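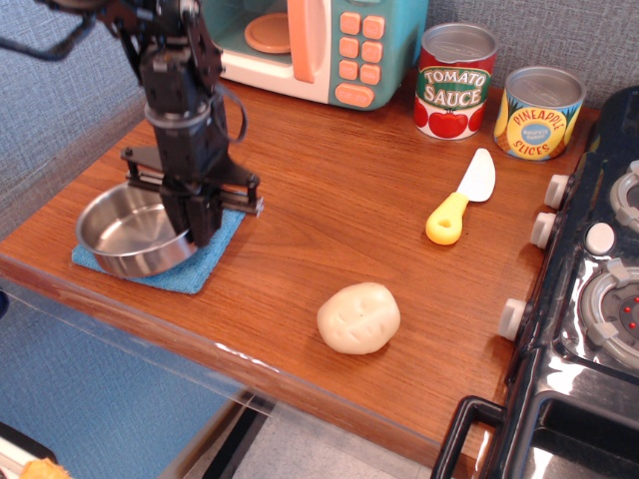 Sidra Virk
Evening class tutor, Drumness Neighbourhood Centre

Getting Grandma's cooking onto paper – notes for the May talk

Good evening, everyone, and thank you for coming out. I can see some faces from the bread course, hello, and some of you I haven't met yet, so please come and find me at the tea break.

(Wait for people to settle. Check the back row can hear.)

I want to talk tonight about family recipes, the sort that live in somebody's head and nowhere else. I started writing mine down 16 years ago, the winter my mother came to stay with us after her knee operation. She couldn't stand for long, so she sat on the kitchen stool and told me what to do, and I did it wrong, and she told me again. By the time she went home I had a school exercise book full of onion-stained pages, and I'd laughed more with her in those weeks than I had in years.

I have 481 recipes now. I'll admit that a fair few of them are the same lentil dish in different moods. My aunt's has tamarind, my mother's has lemon, and my cousin in Alness puts in a spoonful of marmalade, which I was rude about until I tried it.

(Hold up the exercise book. Pass it around, it's survived worse.)

So where do you begin? Begin with the dish you'd miss most. Don't start at the letter A, and please don't start with the Christmas dinner, you'll be in tears by the gravy. Pick one thing you eat on an ordinary night, ring the person who makes it, and ask if you can come over while they're cooking. You'll learn far more standing at their elbow than you ever will over the phone. People leave things out when they tell you a recipe. They aren't being sneaky, bless them – they've been doing it for so long that they don't notice half of it any more.

My neighbour Mrs. Farooqui gave me her rice recipe over the fence, and I made it four times and it was glue every time. Then I went round one afternoon and watched her, and she rinsed that rice until I thought we'd both miss supper. Not a word about rinsing over the fence! When I mentioned it she looked at me as if I'd asked whether she took the peas out of the pod. 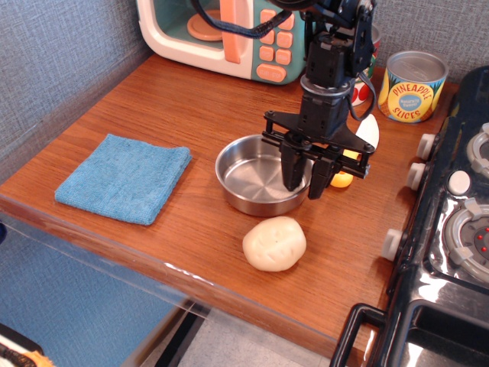
And while you're there, write down which pot they use. I mean it. Measure across the top with a ruler, and have a look at how deep it is, and whether it has a lid that fits. A stew that takes an hour in a narrow pot can dry out in a wide one, and then you'll spend months blaming the carrots. My mother's halwa only came right for me when I bought a heavier pan, and I'd already written "stir faster" in the margin three times.

The same goes for cups and spoons. In our family "a cup" meant a particular tea cup with a chip in it, and it held quite a bit less than the measuring cup in my drawer. If the cook has a favourite cup, fill it with water, tip it into a measuring jug and write the number down. It takes a minute and you'll be glad of it.

(If time is short, skip the next bit and go to the questions.)

A word on keeping it all safe. I type mine up and print them, one recipe to a page, and they go in ring binders. I've got 5 of those now. My son set me up with Todik, the recipe program he uses, and I do like being able to search for "eggplant" and see what comes up. But I keep the paper as well, and I keep the old handwriting. If your grandfather wrote "good" with a line under it beside the plum cake, scan that page or photocopy it. Don't only type it out. You'll want to see his writing some day.

Put the stories in too. Who made it, who they learned it from, who wouldn't eat it. My page for potato cutlets has more about my uncle's wedding on it than it does about potatoes, and it's the one my nieces always turn to.

(Read the wedding paragraph aloud. Not too fast.)

Now, I asked for questions on slips of paper before we started, and I've picked out the one that came up the most.

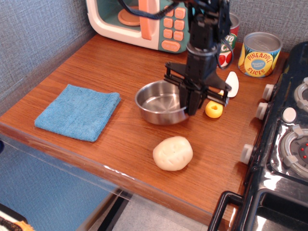
How do you write down a recipe when the cook never measures anything?

Weigh the bag of flour, or whatever it is, before they start and weigh it again once they've finished. The difference is what they used. Do that on two or three visits if you can, and write down every result, with a note of how the dough or the sauce looked and felt when they were happy with it. If they add a bit more at the end, that counts as well, so leave the scales out.

I did this with my mother's flatbread. The first time she used 557 grams of flour, and she used less on the next visit, when the weather was damp. I've kept both figures on the page, along with what she said, which was "soft like your earlobe". I still pinch my ear every time I make it.

(Tea break. Remind people the blank recipe sheets are on the table by the door, and to take one for a friend. Second half starts with the spice tins.)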